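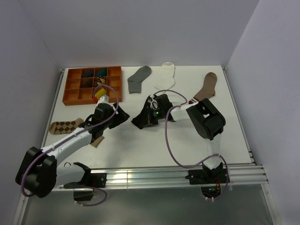

Four cells taken, in a tray of three rows of four.

Corina Wieser would like it known that she did not set out to become a person with views on socks. "I had a drawer," she says. "It was a bad drawer. I'd pull it open at six in the morning and it was like reaching into a salad."

The drawer was in Flosstead, in the house she moved out of in July, and it is where Wieser's small business began. She now spends her working days in other people's bedrooms and closets, and she will tell you that clothes are the easy part. Sweaters stack. Shirts hang. Socks do as they please.

Her answer is the compartment tray, a raised rim with a grid of small square cells inside, one rolled pair to a cell. She is loyal to an orange-brown one. "People want white, they want it to look like a hotel," she says. "But you put a teal sock in an orange tray and you can find it half asleep. I've got two different teals in there. In a white drawer under a bad bulb I'd have worn one of each."

She had kept count, for a while, of how many socks she'd handled. The tally stood at 2,073 when I first wrote to her and at 2,226 when we sat down. She stopped after that. "It started to feel like something I'd have to explain to a doctor."

How does a session go? She begins by laying things flat, because a sock in a heap tells you nothing. Then comes the hunt for partners, and then the rolling, which she does from the toe and finishes by turning one cuff back over the lot. She has heard the arguments against this. "It stretches the elastic. Fine. I've met people who fold them in thirds and stand them up like little envelopes, and their elastic is magnificent, and they're late for everything."

Patterns she treats with suspicion. Argyle is the worst offender in her book. "Brown and black diamonds on beige, very handsome, somebody's uncle gave it to you. And then there's another one with slightly different diamonds, and you've paired them for years." Plain gray is a close second. She has had clients in Clarmont with about 1,254 gray socks, by her estimate, and no two of the same gray.

I ask about white ones. She looks at me with some pity. "Buy them all the same. Throw out the old ones the same day. I don't know why this is hard."

Stripes at the cuff she approves of, as long as the rest of the sock keeps quiet. A tan sock with a bit of dark red and white at the top is, she says, about as much personality as an ankle needs.

And the cells that stay empty? Most clients rush to fill them, and she wishes they wouldn't. "Leave a few. You're going to get socks for Christmas, you always do, and then where do they go? Back in the salad."

Her own husband keeps his in a bag on the closet door. We moved on to belts.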